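Flokis tabletop project, Hungate workroom
Progress report to the Busto Fund, second period
Prepared by Hilkka Turunen

This report covers the work done on the tabletops and small tool stands since our last report. The period ended in February. The grant is for fitting out the Hungate workroom with surfaces that are pleasant to sit at, easy to wipe down and suited to fine work with pencils and brushes. The green marbled pattern was the first one chosen and is the one we have spent most of our time on.

Green marbled surface, Hungate workroom

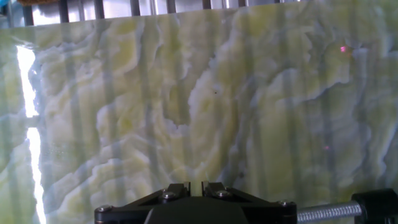
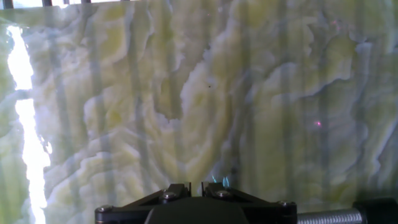
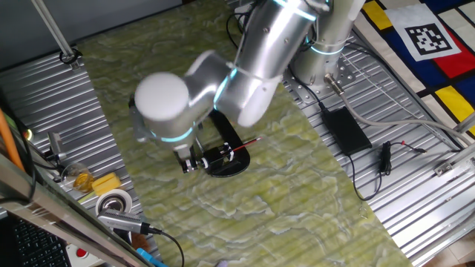

Work completed

The aluminum platform was leveled at the start of the period. Oskari Oksanen checked it lengthwise and across and put shims under one corner. Boards now lie on top of the ribs without rocking. We had planned to fasten them down with screws, but the first trial board bowed slightly at the screw positions, and we have gone back to laying them loose with a thin strip of grip material along the long edges. A board can be lifted off for cleaning in a minute or two this way. The strips need to be replaced when they collect dust, and Lenni Manninen has added them to the monthly supply order.

We tried 3 patterns in all: the green marbled one, a gray speckled one and a plain off-white. Each was left on the platform for 12 working days and used for normal tasks. People were asked to write down anything that bothered them, on a sheet kept by the door. The gray speckled board was dropped at the end of its turn. Pencil crumbs and small clips were hard to find on it, and two people wrote that it made their eyes tired. The off-white board was the easiest to see things on but marked quickly, and red pigment left a pink shadow that we could not wash out.

The green marbled board did better than I expected. Dark and red tools stand out well against it. White parts are harder to see where they lie on the paler bands, and this came up on the sheet more than once. The remedy has been to use black stands for anything small or pale, and to keep white parts off the bare surface. I would not call this fully solved. A person who has just come into the room will put things down wherever there is space.

Cleaning tests were done by Nelli Hirvonen with water, mild soap and the alcohol wipes we already buy. Water and soap left no change that we could find. The wipes dulled the finish in one test patch after repeated rubbing, so they have been taken off the approved list for the boards. The instruction card on the wall has been changed to match. There is still an old card in the drawer under the sink and it should be thrown out.

Glare

The lighting is the weak point of the room at present. The finish is glossy, and there are places where you get a hard white reflection and lose the pattern under it altogether. It depends on where you sit. Moving the seat helps but is not a proper answer when two people are working.

We have looked at two options. The first is a diffusing sheet over the light fittings. Kalevi Saarinen got a price for this and it is low, but the sheets have to be cut to size and the supplier, Zuccaro, has a long lead time on cut pieces. The second is to order the same green pattern in a matte finish. Zuccaro can supply it. I have asked for a sample large enough to lie flat on the platform, as the small swatch they sent first told us very little. My preference is to wait for the sample before spending anything on the lights.

Tool stands and holders

The stands are black with a raised rim, and the rim does its job. Pencils and brushes that used to roll off the table now stay put. The oval shape takes up more room than the square trays we had before, but it has no corners to clean and people seem to like it. Holders with a clamp are being used for single pencils and brushes where the tool has to stay at one angle. We have 9 stands in use and do not plan to buy more in this grant.

One open question is whether the stands should have a soft base. They slide a little on the glossy finish if you push against the rim. Oskari has glued felt to two of them as a trial. Felt slides just as easily, so he will try thin rubber next. If the matte board is adopted the question may go away.

Cables

The ribbed platform on either side of the board is still where adapters and leads end up. This was raised in the last report and there has been little progress. A cable tray was ordered and turned out to be too deep for the space under the platform edge – it has been returned and refunded. Lenni is measuring for a shallower one. Until it is fitted, the rule is that cables stay on the bare metal and off the marbled board. It is mostly followed.

Budget

Spending in the period was $572. The larger part went on the three trial boards, and the rest on grip strips, cleaning supplies, felt and the black stands. The refund for the cable tray has been counted. We are under the planned figure for the period, mainly for the reason that no lighting work has been ordered. I ask that the unspent lighting money be carried forward. A decision on this is needed before the matte board can be ordered in full length.

Next period

The matte sample is to be tested in the same way as the other boards, with the sheet by the door. Nelli will repeat the cleaning tests on it, including the alcohol wipes. Kalevi will hold the quote for the diffusing sheets until we have a result. The shallower cable tray should be chosen and fitted. The glossy green board stays in use in the meantime.

We were also asked whether the off-white board could be passed on to another room. It can, if the stain does not matter to them. It is standing behind the tall cupboard, wrapped, and can be collected any morning before 11.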